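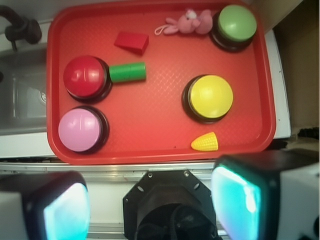

The four buttons on the red tray.

November, notebook of the film restoration room

Started at 9:40. Today I continued with reel three of "Rocha", the thriller from the seventies that we received from the Grestance archive. Tianyou Wei cleaned the first two reels last week and left me notes about the splices. His notes are good, but he counts the frames from the leader and I count from the first picture, so I lost half an hour before I understood why nothing matched. We should agree on one way. I propose first picture.

State of the reel: it is a release print, color, very faded to magenta. The edges are dry and there is some shrinkage, but it passes the gate if the tension is low. I found torn perforations in the chase on the bridge, near frame 4,000, and repaired them with tape on both sides. One old repair before this was made with cement and it has eaten into the picture. I did not touch it.

The scanner stopped once at frame 790. I thought it was dust, but the cause was the second roller, which does not turn freely. Shengli Guo has the key for the parts cupboard, so I must ask him for the spare.
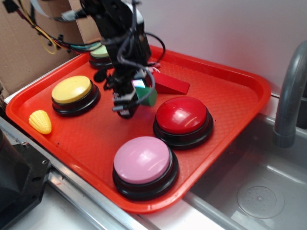

After lunch I made the color test. The method was the same as for "Ekar": choose 400 frames from one scene, correct them by hand, then apply the same values to the whole scene and look where it becomes wrong. I took the hotel dinner, where the widow sees the stranger in the mirror. The skin came back better than I expected. The blacks are still weak and a little blue, and the curtain behind the widow changes color at each cut. In the first shot it is brown, in the next one it is almost green. I don't know which is right. Maybe the cameraman used a filter only for the close shots – I have seen this in other films from those years.

Sound: the optical track is noisy between frames 2,000 and the end of the dinner scene. The Clollix filter removes the noise but also takes away the breath of the actress, and in this scene the breath is important. I saved both versions, with and without.

Question for Tianyou: the archive list says the murder on the stairs is in reel three. I did not find it. There is a jump in the music just there, so I suspect a cut by the distributor. Please look at the end of reel two again, also at the short pieces in the small can.

To do:
Spare roller (Shengli).
Write to Grestance and ask if they have a second print, or at least the script.
Scan the bridge chase again at lower speed.
Compare the curtain with the lobby cards, if we can find them.

Stopped at 18:15. Reel is back in its can, tail out.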